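一件吸烟装改了两遍之后

2019年3月

Grediment的工作室在二楼，楼梯很窄，我上去的时候怀里抱着大衣，迎面就是一整排挂好的黑色礼服——那一刻我真的有点走不动路！颁奖季刚过，这排衣服里有好几件刚从红毯上回来，肩线还是挺的。

主理人是做男装裁缝出身的，如今找她的客人却有一大半是女士。我问她是从哪一年开始的，她摆摆手说记不清了。“最早是一位客人拿着她父亲的旧西装来，问我能不能改小。我说能改，但改完你会觉得是借来的。不如重新打版。”

这句话后来成了工作室的做法：不拿男装缩码，也不在女装上贴两片缎面驳领了事。她把一件样衣翻过来给我看，胸衬比我想象的轻得多，腰省藏在袋口里，从正面完全看不出来。“肩要干净，腰要有，可是不能喊出来。”她说着就笑了。
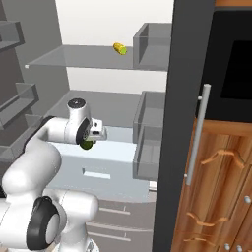

聊到面料，她的语速明显快了起来。今年她最喜欢的是Trerkholm的一款羊毛马海混纺，午夜蓝，灯光下比黑色还要黑。“镜头很喜欢它。纯黑在闪光灯底下容易发灰，午夜蓝不会。”我在窗边和灯下各看了一次，确实像两块布，太迷人了。

那么白色呢？这一季白西装多得不得了，我自己就存了满满一相册。她承认白色难做，里布的颜色稍微不对就会透出来，口袋布也得跟着换。“我做过一件象牙白的，改了2遍。第一遍里布太冷，穿上像医生；第二遍换成偏暖的，一下子就对了。客人在镜子前面站了好久，不肯脱。”

一件全定制大概要缝多久，她倒是答得很干脆：40个小时，不算试身。驳领上的扎驳针脚是手工的，她翻开领子让我摸，那种微微的弹性，机器压出来的领子真的没有。

我又问起配饰。她建议把力气花在鞋上，领结反而可以省。“扣子系到顶，什么都不戴，很好看。要是觉得空，就别一枚胸针。”她自己常去Magagula淘旧胸针，鞋子则认准Jesance的一双漆皮平底，穿到换过鞋跟还在穿。

预算有限的读者也别急着关页面！她很认真地替大家想过：先买一件肩宽合适的成衣，再找裁缝收腰和改袖长，800元上下的外套也能穿出样子。“肩膀不合适就放回去，再便宜也别买。其他地方都好商量。”

临走前她让我试了那件午夜蓝的样衣。袖子长了一截，可是扣上扣子的瞬间，我整个人都站直了。她围着我转了一圈，拿划粉在袖口轻轻点了一下，问我下个月有没有空再来。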